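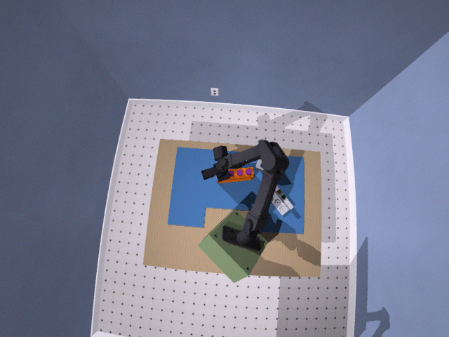
Lukia wrote back overnight to say that the same thing happens on their side, only with the totals row, and that they had assumed it was something they were doing wrong.

Ticket 223: Mustenex monthly statements print with the last column missing
Opened July 20, 2023
Status: open, waiting on one more confirmation

Good morning, and thank you so much for getting back to me that quickly! I'm glad to have company in this, though I'm sorry you've had to put up with it too. Let me set down everything I've tried so far, because I know how tiresome it is to be asked the same questions twice, and I'd like whoever picks this up next to have it all in one place.

We print the customer statements from Mustenex at the end of every month, 165 of them at present, on ordinary letter paper. Until the last update they came out just as they should, with the date on the left, the description in the middle and the balance on the right. Now the balance column is gone from the paper on most of them. It's still there on the screen, and it's still there in the preview, which is what had me going around in circles for the better part of a morning.

What I tried first

I restarted the program, then the computer, then the printer (in that order, and then in the other order, because a neighbor in the building swears by it). No change. I deleted the printer and added it again with the driver from the maker's own page. No change, except that it forgot our paper tray and I had to set that up all over again.

Then I printed a statement to a PDF file instead of to paper. The balance column was missing in the PDF as well. I was rather pleased about that, since it meant I could stop wasting paper and leave the poor printer alone.

What I tried next

I compared a good statement with a bad one. The good ones all belong to customers with short names. Once the customer name goes past a certain length, the description column gets wider to match the heading, and the balance is pushed off the right side of the page. I tested this by shortening one long name to its initials, and the balance came right back. I put the name back as it was and the balance went away again. You can imagine I did this several times, just for the satisfaction of it.

Changing the page to landscape brings the column back too, but then the address no longer lines up with the envelope window, so that's no good for mailing.

Reply from Kirui support

Thank you for such a thorough write-up, it saved us a good deal of asking! We were able to get the same result here with your sample file. The update changed the statement layout from fixed column widths to automatic ones, and the automatic setting doesn't take the page margin into account. Please try the following when you have a quiet moment:

Open Layouts and make a copy of your statement layout, so the old one is safe.
In the copy, click the description column and change Width from Automatic to Fixed.
Type 60 in the box. The unit is percent.
Set the balance column to Fixed as well, and type 14.
Save, close the layout window and print a statement for one of your long names.

If the text in the description column now runs onto a second line, that is expected.

My answer

Well, bless you, that did it. I printed the longest name we have and the balance was sitting on the right where it belongs. The second line in the description doesn't bother me a bit.

Two small things I'd like to leave on the ticket. The first is that the copied layout lost our footer with the payment address, so I had to paste it back in from the old one. The second is that Mustenex went back to the original layout after I closed it, and I had to tick "Use as default" under Clillum, our company profile, before it would stay put. Others may trip over that.

Lukia, would you be kind enough to try the fixed widths on your totals row and post the result? I'd like to know it works for you before this gets closed. I'll leave the ticket open in the meantime, and I'm keeping the old layout until the December statements have gone out.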